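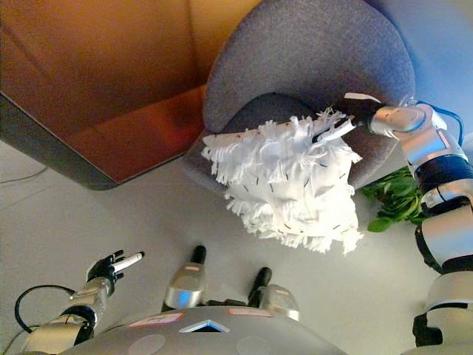
**Nazar Nechyporuk** – workshop technician, Mekura

**December, open afternoon**

Writing this up with my feet on a box and a very late cup of tea, while I can still remember who asked what. Piret wants notes from both of us before we put the room back to normal, so these are mine, and she can add hers underneath or scribble in the margin as usual.

The sign-in book says 138 visitors, which is a lovely number for a wet afternoon, and more than 18 of them were still with us when we should have been locking up! The school group from Flaltmont came first, then the people from Skuvmont, who had rung ahead and wanted to see household jobs and nothing else. Fair enough. We had the duster out for the grey chair, one hand for that and a marker in the other, and I think that chair got more attention than anything we have built this year. One gentleman told me at length how his mother did her armchairs with a damp cloth and would never have trusted a feather duster near them. I enjoyed him very much and lost ten minutes of the schedule to him.

Things to keep for next time:

- The long shaggy duster is the right choice for a crowd. People at the back can follow it, which they never could with the small brush we used in the spring. It does hide the edge of the seat when you are watching over the robot's shoulders, so whoever is driving should ask a second person to call out from the side.
- Dark handle in dark fingers is hard for visitors to make out. Piret suggests a band of bright tape round the handle. I have some yellow in room 135, top drawer.
- Check the blue cable on the right arm before every run. I did it for the first two and then got talking.
- The thin cable across the floor by the wooden surface needs a cover. I say this every year, I know.
- Leave the plant. It makes the corner look like somebody's sitting room and the Skuvmont people remarked on it kindly.

On the marker: several children wanted to know if the robot could write their names. We had planned only to show it being held, and I said so, and there was some disappointment. Piret thinks we could manage capital letters on a big pad by the next open afternoon if we borrow the stand from Vasylenko. I am less sure about the pressure on the tip, but I would like to try, and I have promised her a morning on it.

Best question of the day came from a girl of perhaps nine, who asked how it decides which hand to use. I gave her a rather poor answer about us choosing for it beforehand, and she looked at me as if I had let her down. I should like to have a better one ready. Piret, have a think.

Job 347 (spare finger pads) is still open, so please don't book the left hand for anything heavy until those arrive. I have written it on the board too.

Still to do: return the folding chairs, thank Flaltmont for the biscuits, find out whose green umbrella is on the hook by the door.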